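Revised house rules for hand-held gripper sessions

Posted in: Working practice

The rules for hand-held gripper work at Balia were first written when Ornus had one tool and two people using it. They have now been revised with help from Akua Zakaria and Wai-kit Yip, and I set them out on this blog at the request of colleagues at Zernport, who are preparing rules of their own.

The revised text applies to all soft goods: clothing, bedding, towels and loose cloth. Rigid items remain under the older sheet until Su-chen Chien has finished her review of it.

1. Before a session, the operator inspects both finger pads and the pins. A pad that has lifted at any corner is replaced before work starts. It is not glued.

2. The fingers are opened and closed fully 40 times before the first recording. Any sticking is entered in the log, even if it clears.

3. Garments are checked for pins, brooches and broken zips. Loose threads may stay.

4. Patterned and plain fabrics should be mixed within a pile. Of the 977 recordings we reviewed in November, 62 were set aside, most of them for piles made up of a single plain cloth.

5. The operator approaches from above at a steady pace and keeps the free hand away from the pile until the fingers have closed. A missed grasp is kept and marked as missed. It must never be deleted by the operator.

6. No operator records for more than roughly 200 grasps in a day. Short breaks are taken as needed and do not have to be justified.

Rule 5 drew the most comment. Jui-lin Kong argued that missed grasps should be removed at once to save storage, and the point was considered at some length. We decided against it — a person who may delete failures will sooner or later delete the awkward ones too.
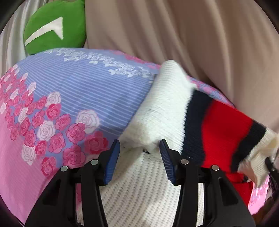 Gripper over a mixed pile: white knit, striped knit and floral fabric.

Knitwear has no separate rule at present. Po-yen Lo has asked for one, on the grounds that ribbed pads can catch in an open stitch, and a draft will be circulated to operators for comment. Until then, a caught stitch is to be released by hand with the fingers fully open, and the garment withdrawn from use for the rest of that session.

Comments on the numbering may be sent to me directly. Comments on the limits in rule 6 should go to Akua Zakaria.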